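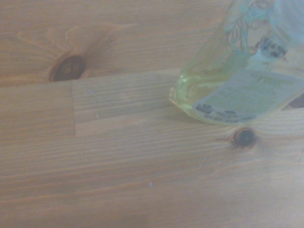
Knots in pine.

October round at the Varanside club

The next practice round has four problems and you have 2 hours. Problem B, "Sanna and the Ferries", is written by Khanyisile Naidoo. There are up to 1000 islands, and each ferry goes in one direction only. You must find the smallest number of ferries to turn so that every island can be reached from Fuvholm. Please read the limits before you choose a method. In the last round 36 teams sent solutions, and many failed on memory. Questions about the statements go to the Jidow board, under "Rounds".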